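Handout 4: picking a gripper for the greengrocer task (November)

Right, bring this with you to the lab, scribble on it, and don't worry if it looks a mess by the end. Mine does. I've written it up from my own notes, so it jumps about a bit.

The job for the term is the shop-and-carry run at Iscombe. The robot gets a short list, fetches the basket, picks the veg and comes back to us without denting the furniture. We're trying out two grippers on it, the Jaduvo and the Clurnard, and you'll be arguing for one of them in your write-up. I have a favourite and I'm going to try not to tell you which!

## What we're asking of the hand

Start with the basket, which everybody forgets. You'll all want to talk about tomatoes, but a hand that can't get hold of a basket handle is no use to anyone. Our starting layout puts the basket on the little round table by the partition, with the produce shelf on the far side of the wall, so the robot has to deal with a handle before it gets anywhere near a pepper.

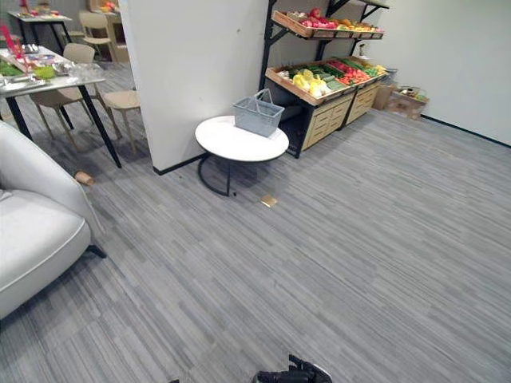

Nyokabi Ogola reckons I've got this the wrong way round, and that you should choose the hand for the softest thing on the list and then bodge the handle with a bit of rubber sleeve. She'd also start everyone on the Clurnard and only let them swap once they can say what's wrong with it. I don't agree about the sleeve (it creeps up the handle), but the second idea is a good one and I've pinched it for group B.

Things I'd like you to write down for each hand:

- how wide it opens, measured with callipers and not read off the data sheet
- how long it takes to close on a handle from fully open
- whether it lets go cleanly (sticky fingers are a real nuisance with leafy stuff)
- what the wrist camera can still see once the fingers are shut

That last one cost me most of an afternoon last year. The hand was fine, the grip was fine, and the camera was looking at the back of a knuckle the whole time.

## Numbers so far

We've logged 293 picks with the Jaduvo and 54 with the Clurnard, so please don't put the two success rates next to each other as if they meant the same thing. Osvaldo Leite is working through the rest of the Clurnard runs, and I'll post the new sheet when he's finished. If you want to have a go at error bars now, do, and bring them along (even if they're enormous, they probably should be).

The Entili controller keeps its own log as well. It counts a pick as done when the finger current settles, and that happens just as happily on thin air. Check it against the video. Of the nine "good" picks I looked at on the first morning, I threw out three.

## Two arms or one?

You can do the whole list one-armed if the basket sits on something. It's slow, because you're forever driving back to it. With two arms, one holds the basket in front of the rack and the other does the choosing, and the reach gets much shorter. What you pay for it is planning time, plus the holding arm is always somewhere the other one wants to be.

Big, light things like napa cabbage are a good first pick. There's plenty to get hold of, and you can see straight away where it's ended up in the basket.

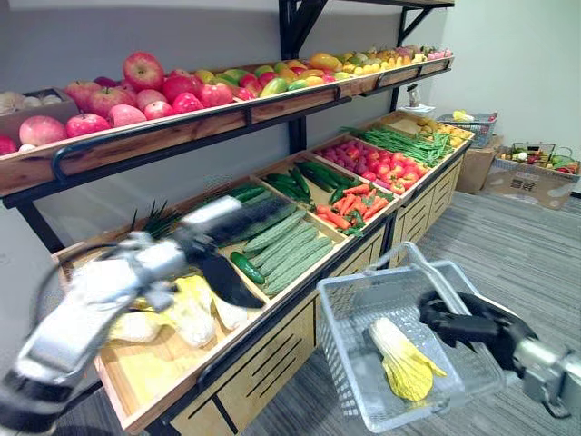 ## Before next time

1. Read the closing-speed section of the Jaduvo manual. Skip the appendix, it's for the older wrist.
2. Choose one long thin vegetable and one round one and sketch where you'd put the fingers on each. Stick people standard is fine.
3. Write a paragraph, no more, on which arm should hold the basket and why. Rosimeire Queiroz's group went left last year and changed their minds halfway, so have a look at their notes in the shared folder.
4. Sign up for a lab slot. Mornings go first.

Spare finger pads are in the drawer under the Entili box. Put the old ones back in the bag, please, I do want them.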